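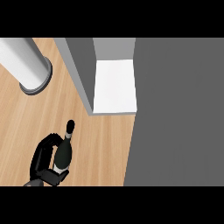
Looking after the bottle-handling cell at Stirkholm: a thread from the Zallisari workshop team

3 min read

1/ The Stirkholm cell is maintained twice over: once as hardware on the workshop floor and once as a simulated model. This thread sets out how the two are kept in agreement, beginning with the model, where every change to the gripper is tried first.

2/ The standard test object is a capped dark green glass bottle with a white label band low on the body. It is held at a slant, with the base against the palm and the neck pointing upward. Operators are asked not to substitute another bottle between runs.

3/ Before a session the operator loads the Naylor settings file and confirms that the gripper opens and closes fully with nothing in it. A gripper that stops short in the model usually points to an out-of-date joint limit in the file. Please correct the file and leave the model alone.

4/ Closing force is raised in small steps until the bottle no longer slides against the palm when the wrist is tilted. The value is then recorded and left unchanged for 15 complete lifts. Should the bottle slip on any of them, the count begins again from one.

5/ Surroundings matter as well. The model has a wooden floor, a white pillar with a dark base ring and a large dark grey surface to one side. The arm must be able to turn the bottle without the cap or the gripper touching any of these. Contact is logged as a fault, however light.

6/ On the hardware, the finger pads are inspected every 400 cycles. A pad that has gone shiny is replaced, and pads are always changed as a pair. Old pads go in the marked tray, not back in the drawer – we found two worn ones refitted in December.

7/ Pad screws are tightened by hand first and then with the small torque driver kept on the Tendeck trolley. The driver is to be returned to the trolley before the arm is powered. Thread-lock is not used on the pads, but it is required on the wrist plate.

8/ After any pad change the arm is run at 60 per cent speed for nine lifts. Full speed is permitted once the positions logged on the hardware match those from the model. If they differ, check the seating of the wrist plate before touching the settings.

9/ Two faults account for most calls to the workshop. The first is a gripper that closes unevenly, normally caused by dirt behind one pad. The second is a cable pulled tight at the wrist after a large rotation. Both can be dealt with by the operator on shift, with the power isolated and the lock fitted.

10/ Any other fault should be reported and the cell left as found. Please do not re-home the arm before reporting, as this clears the last recorded position and the workshop then has very little to go on.

11/ The settings file is reviewed each Wednesday. Changes submitted after the review are held for the following week, except where the cell is out of use.

12/ A revised pad inspection sheet has been placed in the Stirkholm folder and replaces the earlier one. Questions on the sheet, or on the model itself, may be sent to the workshop desk in the usual way.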